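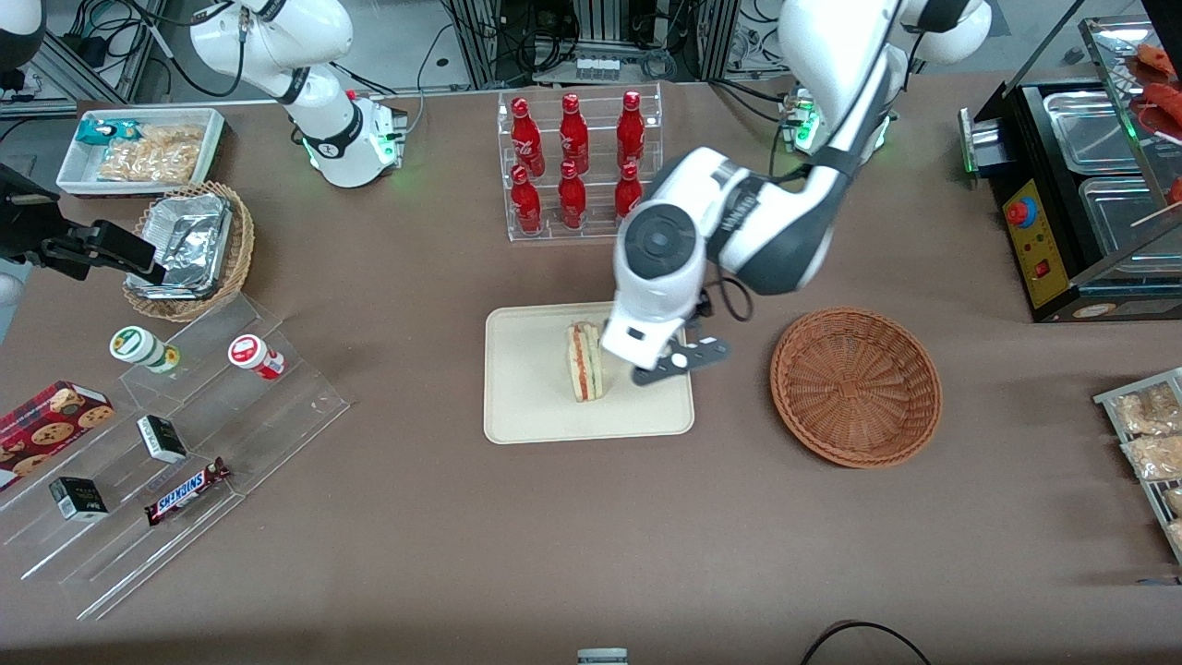 Los garbanzos me quedan duros aunque los deje toda la noche en remojo

Publicado en marzo por Kamarul Mandagi, en Legumbres y guisos
Última actualización: martes

Buenas. Llevo todo el invierno intentando hacer un cocido decente y no consigo que los garbanzos queden tiernos. No digo crudos, pero sí con ese centro harinoso y seco que se nota al morder, y con la piel suelta flotando por la olla. El caldo sale bien y la carne también.

Lo que hago es lo siguiente. Los pongo en remojo por la noche, antes de acostarme, en agua fría del grifo. Por la mañana los escurro, los enjuago y los meto en la olla rápida con agua fría nueva, la carne, el hueso, la zanahoria, el puerro y sal. Cierro, espero a que suba la presión y cuento 25 minutos. Abro y están duros. Vuelvo a cerrar y les doy otro rato, y entonces la zanahoria se deshace y los garbanzos siguen casi igual.

He probado con dos marcas. Los de Lobo, que son los pequeños y algo arrugados, y los de Barkell, más grandes y lisos, que venden en bolsa. Con los de Barkell me va un poco mejor, pero tampoco para tirar cohetes. La olla es una Grerka que me regalaron al mudarme. Antes de mudarme hacía la misma receta en una olla normal y los garbanzos salían bien, así que lo primero que pensé fue que la culpa era de la olla. Le cambié la goma y sigue igual.

También he leído que hay que echar bicarbonato, que no hay que echar sal hasta el final, que el agua tiene que estar hirviendo y que el agua tiene que estar fría. Cada página dice una cosa distinta y ya no sé cuál creer. Si alguien me puede decir por dónde empezar, se lo agradezco. Me gustaría seguir usando la olla rápida, entre semana no tengo la mañana para estar pendiente del fuego.

Otra cosa, por si influye: la bolsa de Lobo llevaba bastante tiempo en el armario. Vino conmigo en la mudanza.

Publicado por: marisa_fogones

Yo apostaría por el agua. Dices que antes de mudarte te salían bien y ahora no, y la olla no es lo único que ha cambiado. Si has pasado a una zona de agua dura, con mucha cal, el garbanzo lo nota muchísimo. El calcio refuerza la pectina de la legumbre, tanto en el remojo como en la cocción, y por mucho que hierva cuesta que se ablande. Mira el hervidor o la alcachofa de la ducha. Si se te llenan de costra blanca enseguida, ya tienes una pista.

La prueba es barata. Compra una garrafa de agua de mineralización débil (mira la etiqueta, tiene que poner poco calcio) y úsala para las dos cosas, el remojo y la olla. Yo compro una de marca blanca que me cuesta 64 céntimos y me llega para un cocido familiar. Si con eso salen tiernos, ya sabes lo que era y puedes decidir si te compensa comprar agua para las legumbres o arreglarlo con bicarbonato.

El bicarbonato funciona, pero con cuidado. Una cucharadita rasa en el agua de remojo, bien disuelta antes de echar los garbanzos, y al día siguiente los enjuagas a conciencia. Con más cantidad quedan con sabor a jabón y la piel se deshace. Dentro de la olla no lo pongas, que estropea el caldo, y en un cocido el caldo es la mitad del plato.

Sobre la sal, en el remojo puedes echarla sin miedo. Una cucharada en un bol grande de agua. Lo de que la sal endurece los garbanzos lo hemos oído todos en casa, pero yo los remojo con sal desde hace años y la piel queda más fina. Luego tiro esa agua y en la olla salo con cuidado, sobre todo si hay jamón o hueso salado.

El agua de la olla, caliente. Esto sí que lo noto. Pongo primero la carne y los huesos en agua fría, dejo que arranque a hervir, quito la espuma con una cuchara y entonces echo los garbanzos escurridos. Hay que escurrirlos un rato antes, para que no estén helados de la ventana o de la nevera. Si en mitad de la cocción hace falta añadir agua, que sea hirviendo.

Y la bolsa que vino en la mudanza, fuera. O úsala de peso para hornear masa quebrada, que para eso va de maravilla. Un garbanzo viejo se puede mejorar algo con bicarbonato y más tiempo, pero bueno no va a quedar. Compra los de la última cosecha y mira la fecha de envasado. Si la bolsa no la pone, pregunta en la tienda o prueba en un puesto a granel donde vendan mucho.

Un detalle sobre las marcas. Los pequeños y arrugados suelen ser de tipo pedrosillano o castellano, depende, y no tienen el mismo punto que los grandes y mantecosos. No mezcles nunca dos bolsas distintas en la misma olla. Unos se pasan y los otros se quedan a medias, y luego parece que todo está mal hecho.

Publicado por: Toño, el de la huerta

más tiempo y ya está. 25 minutos es poco para un garbanzo grande. yo les doy más de 25 siempre y si están duros otro rato. la mía es una Javinent de las antiguas, de las del pitorro, y nunca he usado agua de botella ni bicarbonato ni nada. la zanahoria la echo al final

Publicado por: cocina_sin_prisa

De acuerdo con Marisa en lo del agua, y Toño tiene razón en lo de la zanahoria. Añado un par de cosas sobre la olla rápida, que es de donde suelen venir los tiempos confusos.

Los minutos se cuentan desde que la olla alcanza la presión, y en eso parece que lo haces bien. Lo que conviene revisar es la posición de la válvula. Muchas ollas traen más de un nivel de presión, y en el bajo, que está pensado para verduras y pescado, los garbanzos tardan mucho más. No conozco tu modelo en concreto, así que míralo en el manual. Si has estado cocinando en el nivel bajo sin darte cuenta, con eso se explicaría casi todo.

Después está la manera de abrirla. Cuando acabe el tiempo, aparta la olla del fuego y deja que pierda la presión sola. No la metas bajo el grifo ni sueltes el vapor de golpe. El garbanzo sigue haciéndose durante ese rato y, además, la bajada brusca de presión hace que el agua hierva con violencia dentro y que se suelten las pieles. Tú comentas que te aparecen pieles flotando, y puede que vengan de ahí. También puede ser un hervor demasiado fuerte: una vez que sube la presión, hay que bajar el fuego al mínimo que la mantenga.

No llenes la olla más de la mitad cuando haya legumbre. Crecen y hacen espuma, y la espuma puede obstruir la válvula. Esto viene en todos los manuales y casi todos nos lo saltamos alguna vez.

En cuanto al remojo, «toda la noche» es muy relativo. Si te acuestas tarde y te levantas temprano, igual no llegan ni a 8 horas, y con agua dura eso se queda corto. Yo los pongo después de comer para cocinarlos a la mañana siguiente. Para saber si están hidratados, parte uno por la mitad con un cuchillo. El color tiene que ser igual por dentro y por fuera. Si ves el centro más oscuro y compacto, déjalos más tiempo, cambiando el agua si hace calor en la cocina.

El orden que sigo yo en la olla rápida:

— Carne, huesos y agua fría, con la olla abierta. Cuando hierve, espumo.
— Garbanzos escurridos, mejor dentro de una malla. El puerro entero, atado.
— Cierro, subo a presión alta y bajo el fuego.
— Pasado el tiempo, aparto y espero a que baje sola.
— Pruebo un garbanzo. Si le falta, cierro otra vez y le doy un poco más.
— Cuando el garbanzo está casi hecho, meto la zanahoria y la patata y termino con la olla abierta, a fuego suave. Entonces rectifico de sal.

La malla parece una tontería, pero permite sacar los garbanzos enteros y seguir con la carne si es lo que está duro. El morcillo a veces pide más que la legumbre.

Una última cosa que no ha salido. Nada ácido hasta el final. Si haces los garbanzos con tomate, con vino o con un sofrito muy cargado, échalo cuando ya estén tiernos. En el cocido no suele pasar, pero en un potaje es el error más corriente, y da el mismo resultado que describes, el centro seco que no se ablanda por mucho que lo cuezas.

Cambia las cosas de una en una, si tienes paciencia. Yo empezaría por garbanzos nuevos y agua embotellada el mismo día, y si sale bien, a la siguiente vuelves al grifo con los mismos garbanzos y comparas.

Comentario de Kamarul Mandagi

Gracias a los tres. El hervidor tiene una capa blanca que da pena verla, así que lo del agua tiene toda la pinta. He buscado el manual de la olla y hay dos posiciones en la válvula. Yo usaba la primera, que es la de verduras. El domingo lo repito con una bolsa nueva de Barkell, agua de garrafa y la válvula en la otra posición, ya sé que son demasiados cambios a la vez, pero viene mi suegra a comer. Los de Lobo los guardo para hornear tartas.

Relacionado en Legumbres y guisos

¿Se puede congelar el cocido con los garbanzos dentro?
Lentejas que se deshacen: ¿variedad o tiempo de cocción?
Cómo desgrasar un caldo sin esperar a que se enfríe
Alubias blancas con la piel levantada
¿Sirve el agua de los garbanzos de bote para hacer merengue?
Qué hacer con la carne que sobra del cocido, además de croquetas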